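Wimside tenants to get help swapping old electric stoves

WIMSIDE — Households in Wimside that still cook on older electric stoves can apply for a grant of up to $350 toward a newer model beginning in November, the town's housing office said.

The program has money for 2,000 households. A survey carried out for the office last winter found 2,660 rental units in the town with a stove more than 20 years old, most of them in the apartment blocks along Osei Street and the streets behind the bus depot.

Landlords must sign the application, but the money goes to whoever pays for the stove. Tenants who buy their own can take it with them when they move, provided the old one is put back or the landlord agrees in writing to do without it.

"We had people paying for repairs every few months on a stove that should have been replaced years ago," said Mercy Mutiso, who runs the housing office. "The landlord says it still works, and it does, on two burners."

Mutiso said the office first planned to limit the grant to induction models. That rule was dropped after tenants pointed out that they would have to replace their pots as well. Any new electric stove will now qualify, as will a used one up to three years old if it comes with a receipt from a dealer.

Mounir Mahrous, who repairs appliances from a shop on Grerus Road, said he expects the wiring to cause more trouble than the stoves. Many of the older kitchens have outlets that do not match current plugs, and an electrician's visit is not covered.

"Somebody will get the stove delivered and find out they can't connect it," he said. "Check the outlet first."

The housing office said it is talking with the utility, Helteo, about a flat rate for outlet work, but has no agreement yet.

Wooden counters and an electric stove in a kitchen. 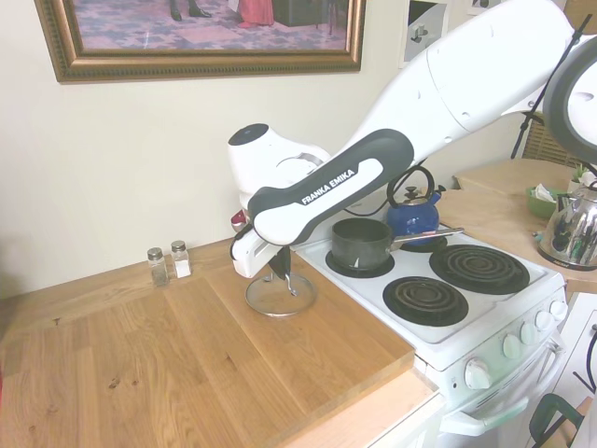
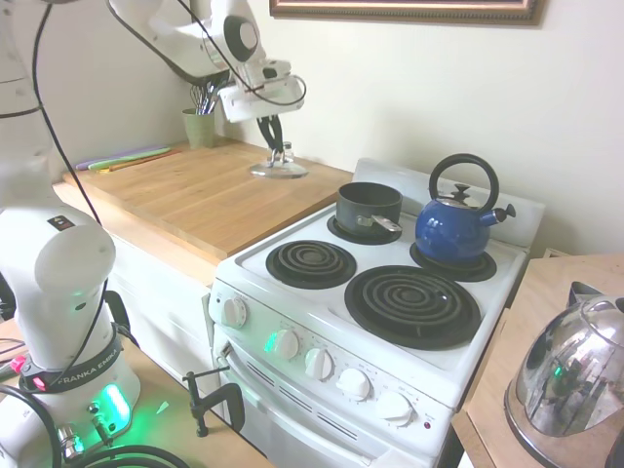
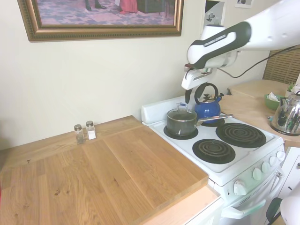
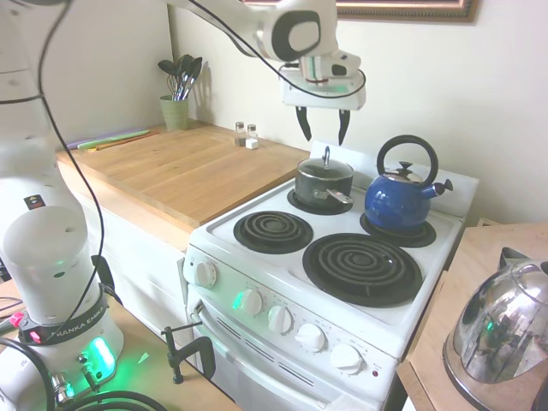 Adwoa Akpalu, who has rented on Osei Street for nine years, said she will apply on the first day. Her oven door no longer closes fully, and she has been baking at her sister Gifty's apartment two floors down.

Alois Rüegg, who owns 14 units in the same block, said he will sign for any tenant who asks but does not plan to apply himself.

Forms will be available at the housing office and at the library's front desk. Applications are handled in the order they arrive, and the office expects to answer within three weeks. Old stoves can be left at the Grerus Road recycling yard without charge — the grant letter has to be shown at the gate.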